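Punerine Piercing Supplies - stockroom & packing bench check, September
Checked by Kuo-hua Hsu, Friday, before the courier

Sharps bins - OK. Lids on, none over the line.
Needle cartons - 2 from Vemov with crushed corners, seals fine. Moved to returns shelf anyway.
Sterile jewellery pouches - box of 1,000 checked, indicator strips all changed. OK
Nitrile gloves - 4 boxes medium left, NO small. Reorder.
Kokalia saline - older batch was at the back agian. Rotated.
Autoclave - service label in date. Log book missing two signatures, Chia-hao Man to sort.
Fire exit - delivery cage in front of it. Moved. Third time, pls stop.
Eyewash - FAIL, bottle out of date. Replacment ordered.
Lighting over bench - one tube flickering, reported.

Speckled worktop, both views.
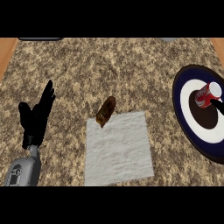
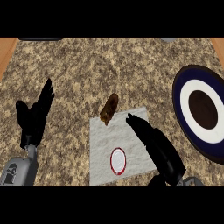 Can pouches with a torn corner be sent out if the jewellery inside looks fine?
Bin the pouch, put the piece back through for cleaning and re-sterilising, new pouch, new date on it.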